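I have been trying to learn to sew my own clothes since February, and I would like to report that I now own one skirt. One! It has pockets, though, so I'm counting it as a success.

The whole thing started because of my neighbor Comfort Zakaria, who hemmed a pair of curtains for me in the time it took me to drink a cup of coffee. I watched her do it and thought, well, how hard can that be? (Hard. It can be very hard.) She lent me her second-best machine, a Promano that weighs as much as a small cow and makes a noise like gravel in a blender, and sent me off to Bainbridge to buy fabric.

If you've never been into the fabric place in Bainbridge, go when you have a whole afternoon and no money on you. I went in for 2 yards of plain cotton and came out with 8 yards of things I had no plan for, including a corduroy the color of split pea soup that I still pet whenever I walk past it. The woman at the cutting counter asked me what I was making and I said "a dress?" with a question mark, and she very kindly put back the silky stuff I'd picked out and handed me linen. I owe that woman so much.

Anyway, the skirt. The pattern said it was a 3 hour project. I'd love to meet the person who wrote that. I spent the first evening just working out which lines to cut along, and the second one unpicking a side seam I had sewn with the right sides facing out. Then I put the zipper in upside down. Then I put it in the right way up but on the wrong side. By the end of the week I was getting pretty quick with the seam ripper, which is a skill I guess?

What I did learn is that pressing matters way more than I thought. I used to iron maybe twice a year, for weddings. Now I press every seam as I go, and the difference is ridiculous. Comfort told me this on day one and I nodded and ignored her completely.

So now I'm onto the next thing, and it's the one I've really been wanting to do: a top with actual sleeves. I've been going back and forth on color for ages, but I keep landing on blue.
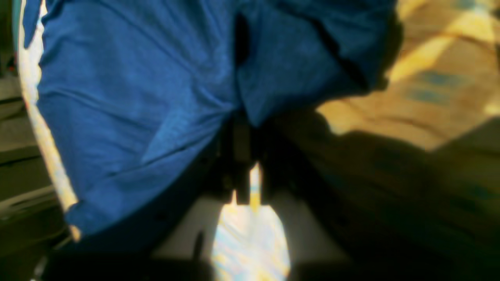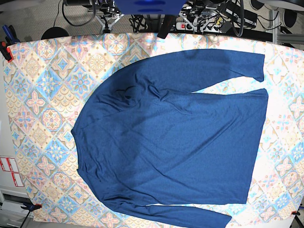
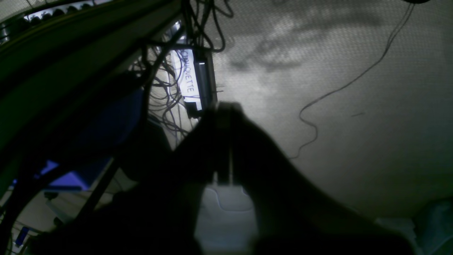 Sleeves scare me, I'm not going to lie. The bit at the top is a curve that has to fit into another curve that is a different length, and you're supposed to "ease" it in, like that's a thing a person can just do. I've read the instructions so many times the paper is going soft along the folds. My plan is to keep everything else as simple as I can: long sleeves, a straight hem like the one on the dark blue shirt up there, and a soft knit if I'm feeling brave. Knits stretch while you sew them, so Comfort wants me to do a practice version out of an old bedsheet first, and I keep telling her a bedsheet doesn't stretch, and she keeps telling me neither does my patience.

There's a remnant sale over in Uvville next month and I've set aside 60 dollars for it, in cash, in an envelope. If anyone has a good beginner pattern for a long-sleeved top, please leave it in the comments! No zippers.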